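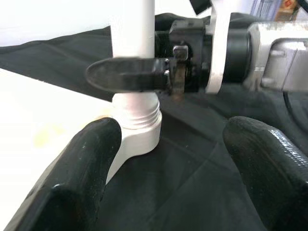 Iolo Bevan wrote in that his Tufa has been through three winters on the porch and the zipper still runs fine, only the pull tab went. We sell the pull tabs. See bottom of page.

Tufa Boot Bag - by Woler

For muddy boots, wet boots, boots you don't want in the car. Holds one pair up to men's 13. Tall rubber boots fit if you fold the tops over. Ski boots no, sorry, we get asked a lot.

Coated canvas outside, wipe-clean liner inside. Vent panel at the heel end. Liner comes out - turn it inside out, hose it, hang it up. Don't put it in the dryer. The coating goes sticky and we can't replace it for that.

Colors: moss, slate, rust. Rust is low right now, more in March.

Price: $49
Spare liner, pull tabs and shoulder strap sold seperately.

What changed from the old one
Wider mouth. Handle moved to the side so it hangs level. The old cardboard base is gone, it's a plastic sheet now and you can pull it out to rinse. Old liners do NOT fit the new bag. If yours has the round label it's the old one, email us and we'll look for a liner in the back.

Shipping
Orders in before 3 pm go out same day from Plidport. Pickup is fine too, ring the side bell, the front door sticks. Returns within 5 weeks, clean please. Mud on the outside we can live with, mud in the liner we send back.

Care
Knock the dirt off first. Warm water, bit of dish soap. Zipper getting stiff - rub a candle along the teeth, works better then the sprays.

Goes with
Clurnov boot tray, same width, so the bag sits flat in it. Tray is black only.

Pull tabs
Cord type, pack of 3, fits new and old bags. Loop through and knot. Moss and slate only.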